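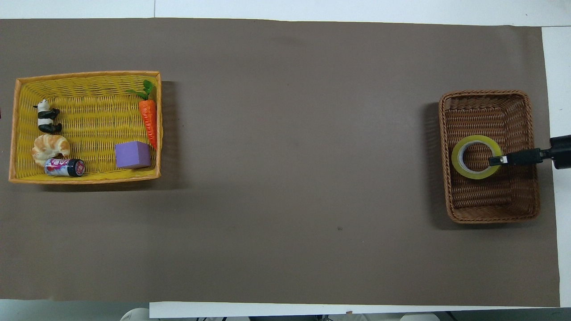 Support > Online Store > Inventory Sync > Closed tickets

14 January 2026, by Prusow Store Support

Stock counts wrong after Nilteck import

Shop reports 2,803 items in the Nilteck export but only 1,039 in the store. Baskets and table goods are missing from search.

Checked the import log. No errors. File was split into 2 parts at 2,000 rows and the second part never ran.

Ran part two by hand. It stopped on a duplicate SKU left over from the September price list. Removed the duplicate and ran it again. Finished clean.

Count still short. Part one had skipped every row with a blank weight. Set default weight to 0 and reimported both parts. Store now shows 2,803.

Search index rebuilt. Closed.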